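Table linen

Table linen is the collective name for the cloths used to cover, protect or dress a table, together with the smaller pieces used by the people seated at it. The term covers tablecloths, underlays, runners, placemats, napkins and tray cloths. It is applied to these goods whatever the fiber, although it originally referred only to cloth made from flax.

Terminology

In the textile trade, a tablecloth is a single piece large enough to cover the table top and hang over the edges. The part that hangs below the edge is called the drop. A runner is a narrow strip laid along the length of the table, and an overlay is a smaller cloth placed on top of a larger one. An underlay, also called a silence cloth, is a thick layer placed beneath the tablecloth to reduce noise and protect the surface.

The word napery is an older name for the same group of goods. It survives in hotel inventories and in some catalogs, where it usually excludes kitchen towels.

Fibers

Flax was the standard fiber for table linen in Europe until cotton became cheap enough to replace it in ordinary households. Flax yarn is strong when wet and gives off little lint, but it creases easily and needs a hot iron. Cotton is softer and takes dye well. It shrinks more than flax unless it has been treated before sewing.

Polyester and polyester-cotton blends are common in restaurants and event rental. They dry quickly and hold their color through repeated washing, but they absorb liquids poorly, a drawback for napkins. Blended cloths are also prone to pilling - the formation of small balls of fiber on the surface - where plates and forearms rub against them.

Weaves

Damask is the weave most closely associated with formal table linen. The pattern is formed by contrasting warp-faced and weft-faced areas, so that a cloth of one color shows a design when light falls across it. Plain weave is used for everyday cloths and for most napkins. Huckaback and other textured weaves are more often found in towels but are also used for tray cloths.

Open and basket weaves produce a surface with a visible grid. They are chosen for overlays and runners, where absorbency matters less than appearance. Loosely woven cloths snag more easily than tight ones and are normally washed in a mesh bag.

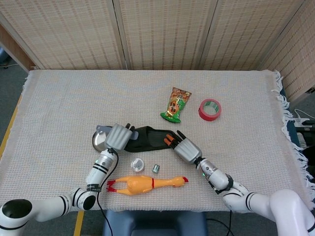
Edge finishes

The cut edge of a woven cloth will unravel unless it is secured. A folded hem, stitched by machine, is the most common finish. Mitered corners remove the extra thickness that occurs where two hems meet. Hemstitching, in which a few threads are drawn out and the rest are grouped with stitches, is used on finer pieces.

Fringes are made either by removing the crosswise threads near the edge or by attaching a separate trim. Tassels are formed by knotting groups of threads at intervals. A line of stitching or a row of knots at the base of the fringe keeps the body of the cloth from fraying further.

Sizing

The size of a tablecloth is found by adding twice the drop to each dimension of the table top. A square table 40 inches across, dressed with a drop of 10 inches, needs a cloth 60 inches square. Household drops are usually shorter than those used at banquets, where the cloth may reach the floor. Napkins for dinner service are commonly 20 inches square, and cocktail napkins are much smaller.

Care and storage

Stains from wine, coffee and fruit are easier to remove before the cloth has dried. Grease responds to detergent applied directly to the mark, and candle wax is scraped off when hard. Chlorine bleach weakens flax and yellows some finishes.

Linen and cotton cloths are ironed slightly damp, on the reverse side first if the weave is damask. For long storage they are rolled or folded loosely, and refolded along different lines from time to time - a fixed crease will in time wear through. Starch is left out of cloths that are to be stored, as it can attract insects.

See also: Damask; Household textiles; Napkin folding; Place setting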